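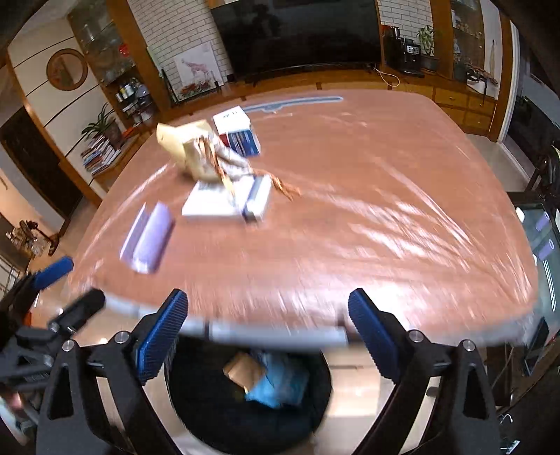
Section 4: Fitting the clear table cover

I wrote these notes for my own Luler cover and then tidied them up for the Rarnidness help pages, so forgive the odd grumble. They assume you've got the clear sheet, a table with rounded corners and a bit of patience. Mine came folded into a packet about the size of a tea tray, and the creases take days to settle. Don't panic about that!

Before you start, check the thickness printed on the sleeve. The 300 micron sheet drapes nicely. The 395 one is stiffer and wants a second pair of hands, especially at the corners.

1. Clear the table completely. I always try to leave one pile at the far side and shuffle it about as I go, and it always ends up trapped under the sheet.

2. Wipe the top with a barely damp cloth and let it dry for a good hour. Any water left underneath turns into cloudy patches (I had one shaped like a slipper for most of April).

3. Unfold the sheet on a clean floor and leave it flat overnight if you can. A warm room helps.

CAUTION: No irons, no hairdryers. I tried a hairdryer on an offcut and it went wavy along one side in seconds.

4. Lay the sheet over the table and even up the overhang. I go for 79 mm on the long sides, but suit yourself as long as opposite sides match.

5. Start from the middle and smooth outwards with the flat of your hand, long sides first. You'll chase a few big diagonal creases towards the corners. Let them go there.

6. At each rounded corner, let the sheet hang in one soft fold. Don't cut it yet - wait a week and see how it sits, then trim with sharp scissors in short snips.

7. Put a bin by the table before you trim. The offcuts are slippery, and one of mine skated right under the sideboard.

Note on glare: a clear cover on a dark or reddish top will shine like anything near a window. Turning the table a quarter helped me a bit, and so did a thin curtain. The Pukov version has a matt side, though I find it dulls the wood colour.

Note on everyday use: books and boxes with glossy covers can stick if they're left in one spot, so shift them now and then. Pens are fine with the lid on. Ballpoint comes off with washing-up liquid if you're quick, but felt tip doesn't, so keep an old magazine handy for crafts.

If the creases are still standing up after a fortnight, lift the sheet, turn it over and go back to step 4.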